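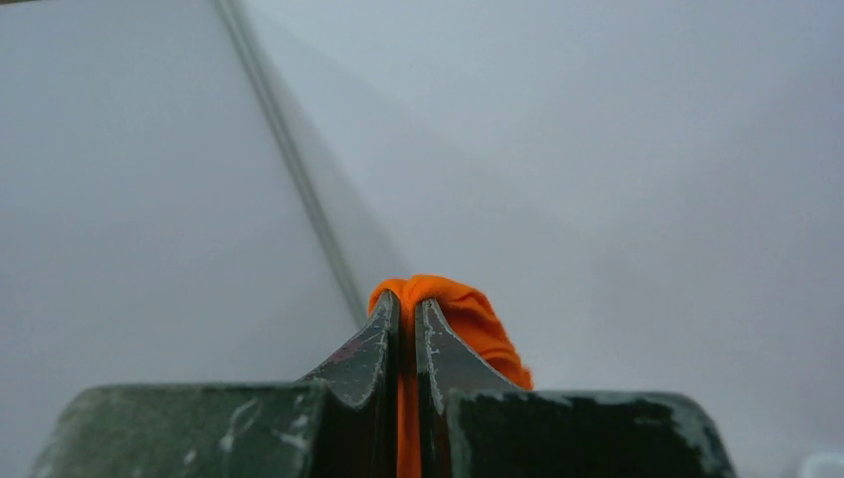 Wrist view, orange cloth held between the fingertips, one fold over the right finger.

From: Ilse Wouters
To: cloth-manip list
Subject: Re: [cloth-manip] wrist-only grasp check, false positives

Ľubomír Vávra wrote:
> We reran the grasp classifier on the Udville set and get far more
> false positives than your note reports. Are you masking the fingers
> before the crop, or feeding the whole wrist image? Also, how do you
> label cases where cloth sits in the slot as well as at the tips?

Ľubomír,

We feed the whole image. Masking was tried in the spring and dropped. The mask was drawn from the CAD outline, and on fingers as scuffed as ours the pale scratches along the edges leaked past it and were read as fabric. With white cloth this accounted for most of the errors. Orange is the easy case.

The Brurnthorpe set has 2963 grasps, of which 271 were held back for testing. On those the classifier was wrong 18 times. Eleven of the 18 were white cloth against a pale background. I have not split the remaining seven.

On labels: "held" means cloth is between the tips, whatever else it is doing. A strip running down through the slot gets a second flag, "slot", and does not change the first. The attached view is held=1, slot=1. Geert Bakker labelled the first batch before we had the slot flag, so 195 grasps carry only one label. Please leave those out if you compare per class.

The label says nothing about the number of layers. We have no reliable way to get that from the wrist view alone, and Custódio's thickness estimate from finger width is too coarse for thin cotton.

Could you send the confusion matrix by colour? If your errors are also mostly white, I would look at exposure before touching the network.

Ilse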